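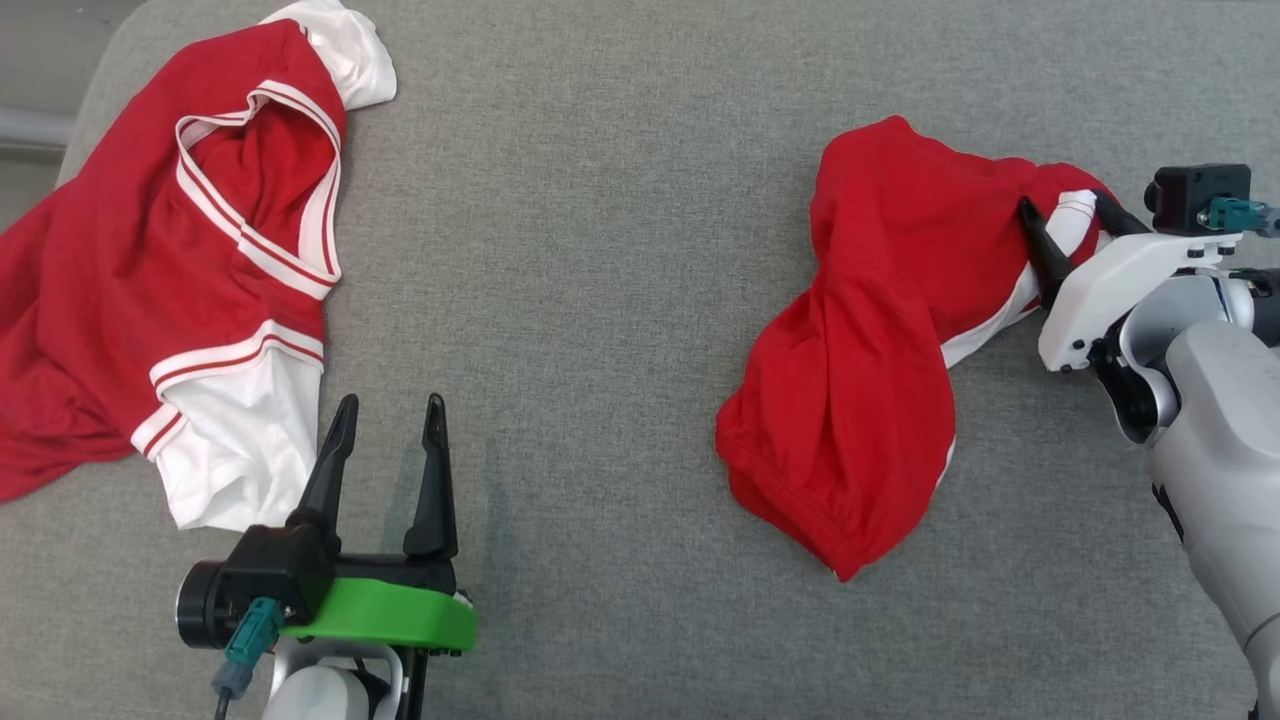
Grease fittings on a tractor loader or mower deck should be cleaned before the gun goes on, every time. Grit sitting on the nipple is pushed straight into the bearing, and one dirty shot does more harm than a skipped interval. Keep rags in the cab for this. Old sports shirts in thin, slightly shiny fabric, like the red one with white trim, leave very little lint on a fitting but soak up almost no oil. Use them for the first wipe and keep cotton for spills.

Work in the same order each time, front to rear and left to right. Marwan Awad, who runs the service bay at Tekleab, paints each fitting with a dab of yellow marker so that a missed one shows up. On a Vurard loader there are 26 points, and two of them are behind the cross tube where they can only be reached with the bucket flat on the ground.

Intervals for light yard work:
Loader pins – every 10 hours
Mower spindles – every 10 hours, or after washing
Front axle pivot – every 95 hours
PTO shaft tube – every 95 hours, pulled apart and wiped
Wheel bearings – every 300 hours, repacked by hand
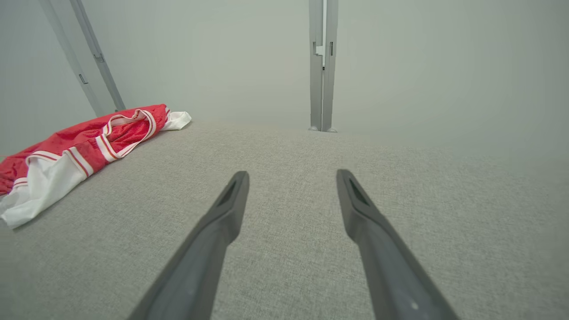
Woven gray fabric surface.

Stop pumping when clean grease shows at the edge of an open joint. Sealed bearings are different. Two strokes is enough on most spindles, and anything more can lift the seal and let water in. If the gun goes stiff and nothing moves, do not lean on the handle. Take the load off the pin, turn it slightly and try again. If it is still blocked, unscrew the fitting and check that the ball moves. New fittings are cheap and usually take a 1/4-28 thread, but compare with the old one first.

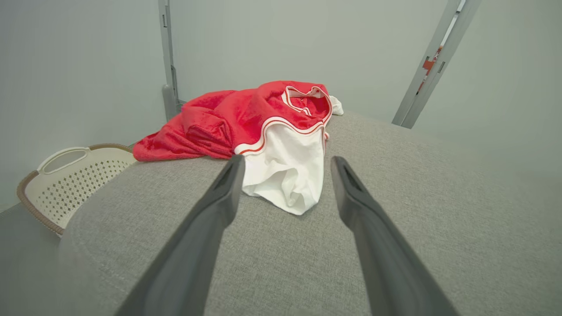 A blocked passage behind the fitting takes longer. Soak it with penetrating oil overnight and clear it with a piece of soft wire, then flush with fresh grease until the old material is out. Do not mix grease types while doing this. Lithium complex and polyurea often thin each other out, and the result runs from the joint on the first warm day in May.

Store the gun upright with the plunger locked back and the coupler capped. Nikola Grabowska tapes the date of the last cartridge change to the barrel.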